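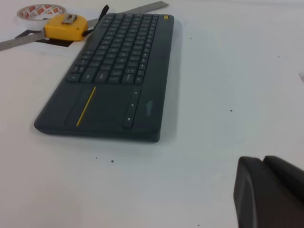
Wrist camera view of the bench at Cuvmont, with the keyboard, tape measure and steel-gray ruler on the white tabletop.

Wrist-only grasping holds up without an overhead camera

The Traltevo manipulation group has finished the first full set of trials on its wrist-only grasping method, and the report went out to partner sites in May 2020. The method, called Rikano, plans each grasp from the camera at the gripper alone. Earlier versions used a fixed overhead camera to find the objects and the wrist camera only for the last part of the approach.

Removing the overhead view simplifies setup at a new bench, where calibrating two cameras against each other used to take most of a morning. It also removes a source of error. A small shift in the overhead mount moved every planned grasp by the same amount, and the software had no means of noticing.

Rikano makes a short sweep above the table before it commits to a target. Each view adds to a local height map, and regions are split where the height estimate and the color edges agree. The planner then scores candidate finger placements against that map. If the best score is under a set threshold, the arm moves to a second viewpoint and scores again.

The trials used 15 household and office objects, 12 of them not present in the training data. Of 426 grasp attempts, 277 were made with objects touching or overlapping, the condition the group most wanted to test. A keyboard with a tape measure against its side is a typical layout. The two differ in height, but a strap lying along the keyboard edge can join them into one region, and the planner then proposes a grasp wider than the fingers can open.

Flat objects remain the weak point. A ruler gives almost no height signal, and where another object covers its middle the two visible sections tend to be treated as separate items. The current release merges sections that share a line and a color. The merge works on straight objects only. Dark printed patches on white paper caused a different problem: early builds scored them as thin solids and sent the gripper down to the paper. A check on height variance inside the region now rejects most of these.

Low contrast within one object has had less effect than expected. A dark touchpad in a dark casing is read as part of the same surface, the correct result for grasping.

Run time is limited by the sweep. The group is testing a shorter path with fewer views and will report whether the height map is still dense enough for thin objects. The next set of trials will be run by Sarpong on its own arm, using the same object list and the same threshold, so that the two sets can be compared directly.

Sites that want the object list and the layout sheets can request them through the usual Traltevo project page. Trial logs will follow once the Sarpong runs are complete.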